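De : Svenja Buschmann
À : liste Clerkach – bijoux et métaux responsables
Date : 15/3/24
Objet : Re: [clerkach] Poinçons, argent recyclé et la soirée chez Dratard

Bonjour à toutes et à tous,

Haris a écrit :

> Je n'ai pas pu venir à la soirée de Dratard et je le regrette bien. Est-ce que quelqu'un
> pourrait raconter un peu ? Surtout deux choses : est-ce que l'argent recyclé de Mirani
> se travaille comme l'autre, et est-ce qu'ils ont enfin parlé du prix des petites séries ?
> Ici, à l'atelier, on hésite encore. Tariq dit qu'il a eu des fissures au laminage sur
> un lot précédent et il ne veut plus en entendre parler.
> Haris

Haris, tu as raté quelque chose ! Je suis rentrée avec la tête pleine et un carnet plein aussi, alors je vous livre tout ça en vrac avant d'oublier la moitié.

D'abord l'ambiance. L'atelier était bondé, on se passait les bagues de main en main, et Bushra Baloch a fait sa démonstration de fonte debout sur une caisse pour que ceux du fond voient le creuset. Un silence complet pendant la coulée, puis des applaudissements comme au concert. Elle fond des chutes de fil, de vieux maillons, des fermoirs cassés, et elle en tire un lingot tout propre qu'elle a laminé devant nous. Je n'avais jamais vu autant de gens se passionner pour un lingot.

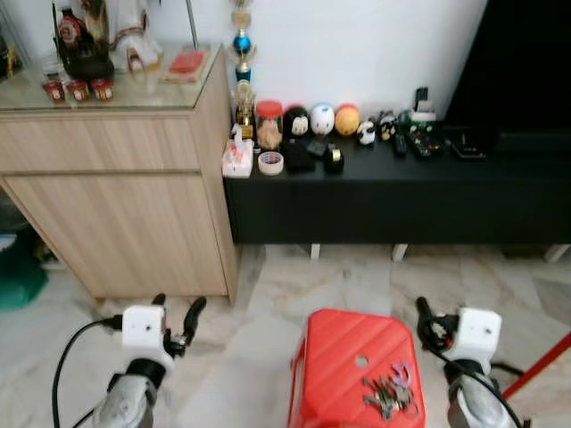 1. L'argent de Mirani, à l'établi

J'ai pu en essayer un morceau, en plaque puis en fil. Au recuit il se comporte très bien, il se plie sans protester et la soudure prend tout de suite. Pour les fissures de Tariq, j'ai posé la question à Ehsan Baloch, qui s'occupe de l'affinage. Sa réponse : envoyez-lui le morceau fissuré et la référence du lot, il veut le regarder. Il soupçonne un reste de soudure dans les chutes de départ. Depuis septembre ils trient tout à la main avant la fonte, et ça se sent vraiment sous le marteau. Tariq, laisse-leur une deuxième chance, je t'en prie !

2. Les petites séries

Bonne nouvelle pour nous tous : on peut désormais commander à partir de 54 grammes, en plaque ou en fil. Pour une bague et une paire de boucles, c'est parfait, on n'a plus besoin de se mettre à quatre pour partager une commande (même si j'aimais bien nos goûters de découpe). Le tarif dépend du cours du jour, donc je ne vous donne pas de chiffre ici, il serait faux demain. Demandez le devis par courriel, ils répondent vite.

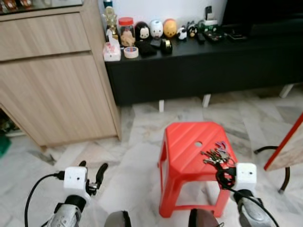 Reste la question du poinçon, et là j'ai envie de vous embarquer. Zoltalent propose de graver un petit signe commun à côté de notre poinçon de maître, pour que la cliente sache d'où vient le métal. L'idée me plaît énormément, à condition que le signe reste lisible à l'intérieur d'un anneau fin. Les premiers dessins étaient beaucoup trop chargés. Pensez au trophée doré posé sur la console noire, avec sa petite figure au sommet : à cette taille on la voit très bien, mais réduite à la largeur d'un anneau, ce serait une miette. Il nous faut deux traits, une courbe, et c'est tout. Bushra a griffonné quelque chose qui ressemble à une goutte ouverte et j'ai trouvé ça très joli – je lui demande son accord avant de le faire circuler.

Il y a aussi la question juridique. Le signe ne doit pas pouvoir être confondu avec un poinçon de garantie, donc pas de tête, pas d'animal, et un contour différent. Si quelqu'un sur la liste a déjà déposé une marque de ce genre, je veux bien un coup de téléphone.

Pour les vitrines, Dratard prête des fiches de provenance à glisser près des pièces. J'en ai rapporté un paquet. Le texte est court, sans jargon, et il explique la différence entre métal recyclé et métal issu de mines labellisées, que nos clients mélangent tout le temps (et nous aussi, parfois !). Sur un fond clair, genre pierre ou marbre, le papier crème passe très bien.

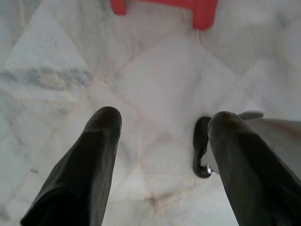

Marbre clair, vu du dessus.

Haris, pour répondre à ta dernière hésitation : prends une petite quantité, fais une bague pour toi, tape dessus autant que tu veux et raconte-nous. Je peux te mettre de côté une chute de fil en attendant, dis-moi seulement quel diamètre.

Et pour celles et ceux qui veulent participer au dessin du signe, répondez sur la liste, croquis au crayon bienvenus, même moches. Les miens le sont !

Bien à vous,
Svenja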